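Workshop Tips: Looking After a Two-Finger Gripper on a Bench Arm

Filed under: Benches and Machines

The bench arm at our Gundard workshop sorts small household parts into a bin. The base is a Fluden, the gripper is a Claltura with two fingers, and the routine below covers the gripper only. Most faults that look like software are dirt, a slack screw or a tired cable.

Cleaning the fingers

Power the arm down at the wall switch before touching the fingers. Wipe the inner faces with a lint-free cloth dampened with isopropyl alcohol. Do not spray the joint. Plastic parts leave a film on the faces that cannot be seen but can be felt: drag a dry fingertip along the face and it should catch slightly. If it slides, wipe again.

Interval: every 200 picks on greasy parts, every 1000 on clean ones.

Checking the gap

Open the gripper fully and sight down from the wrist. Both fingers should stand at the same angle. If one leads the other, loosen the clamp screw on the leading finger, home the gripper, and retighten. Use a hand driver. A powered driver strips the insert.

Run the check over the real work. Clothespins are a good test load, as the spring and the hole give the fingers very different surfaces to close on. Lay them out at mixed angles, with clear space beside each one for a finger to come down, and keep the bin inside easy reach. 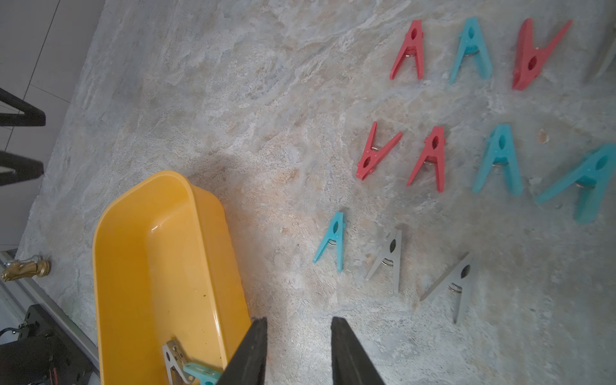 Carhuamaca wrote in to add that the clamp screw is only half of it. On an older unit the finger pads wear unevenly, and no amount of re-homing will square them up. Swap the pads as a pair, never singly, and write the month on the back of each in pencil.

We have since adopted the pencil mark.

Setting the approach height

Too low and the fingertips scrape. Too high and the part squirts out as they close. Start 3 mm above the surface and step down 1 mm at a time until the fingers take a flat part cleanly, then stop. Record the value on the card taped inside the control box lid. Repeat after any pad change, and after moving the arm, even if it goes back on the same bolts.

Glossy patches on a work surface can upset the wrist camera. Move the lamp before changing the exposure. A sheet of tracing paper over the lamp is usually enough.

Do the height test over a bare stretch of surface, with the bin off to one side.

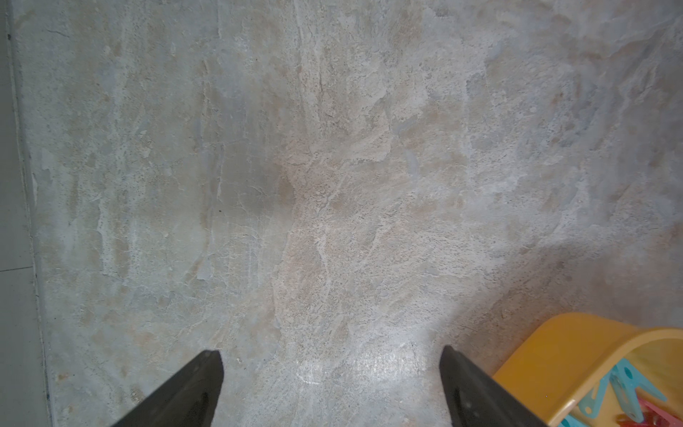 Can the height be set with the gripper closed?
It should be set open, at the width used for picking. On this type the tips travel in a slight arc, so a height taken closed will be wrong when they spread.

Cable and bolts

Check the cable where it leaves the wrist. Flex it by hand with the power off and look for whitening in the jacket. Leave a loop of slack at the joint and fix it with 2 hook-and-loop straps. Zip ties bite into the jacket and should be kept for fixed runs.

Go over the base bolts in a cross pattern, a quarter turn at most. Any bolt that takes more than that gets removed, cleaned and refitted with medium threadlocker. Spare pads are in the drawer under the vise, left side.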